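Module 3 - Entretien de la pince, cellule Grirkell

Contrôle des mors le jeudi, robot à l'arrêt, avant la reprise de 12 h. Brosser les faces texturées à sec, sans solvant. 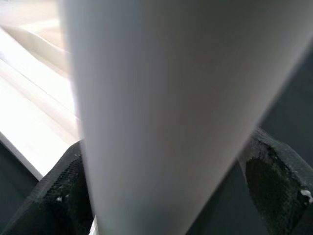 Menaka Rathnayake

Sur les mors noirs, les petits dépôts blancs se repèrent bien : quelques points sur la face texturée de gauche, un amas au bord du doigt droit. Les retirer avant tout réglage.

Remplacer les garnitures tous les 2 000 cycles - noter la date au registre Turnell.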